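My brother-in-law has sent me another "can't lose" listing for a Pentti Laaksonen rookie sticker, so I'm going to grumble for a few posts. 1/

The sticker in question is the Vinby one from the hockey album, number 73. Blue border, hair like a startled owl. I had two as a boy and swapped one for a football sticker I can't even remember. That's what it was worth then. 2/

The seller wants 1,048 for it. Pounds. He says only 17 have ever been graded at the top mark. Fine, but who was sending in album stickers to be graded? Most of us stuck them in the album. A low number graded tells you how many people bothered to pay the fee. 3/

Then there's the famous "error". On some of them his name has one A too few, Laksonen. Dealers say it was put right after a week. I have asked four dealers where that week comes from and got four shrugs and one link to a forum post by one of the other dealers. 4/
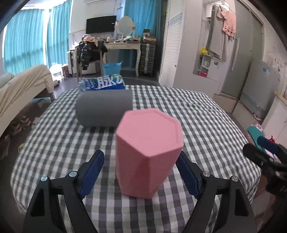
The pink pot, gingham under it.

I went back through my own lot on Thursday night. Three Laksonens, two Laaksonens. If the short-name version is the scarce one, I am either very lucky or somebody has it backwards. 5/

Someone will say "but the back is different". Yes, I've read that as well. The grey backs are meant to be early and the white backs late. I have a short-name grey and a short-name white, so either they fixed it and then unfixed it, or the backs mean nothing. 6/

Compare the Mohammed-Awal Quartey card from the Molefe football set. Wrong photo on the front — it's his team-mate, you can tell by the ears — and Molefe never corrected it. Everyone has one. You can get it for the price of a sandwich and it's a far better story. 7/

A Quartey in an Alteck case did sell for 3,459 in May, and I've had that quoted at me all month. One sale, two bidders, and the same card was listed again a fortnight later by a different account. Draw your own conclusions. I've drawn mine. 8/

I do like the Laaksonen. It's a daft picture and he was a lovely skater. I'd pay a tenner for a clean one to fill the gap in my Uvon binder, maybe fifteen if the corners are sharp. 9/

If anybody has an unopened Vinby packet with the short name in it AND a date on the wrapper, post a photo and I'll happily eat my words. Forum links don't count. 10/10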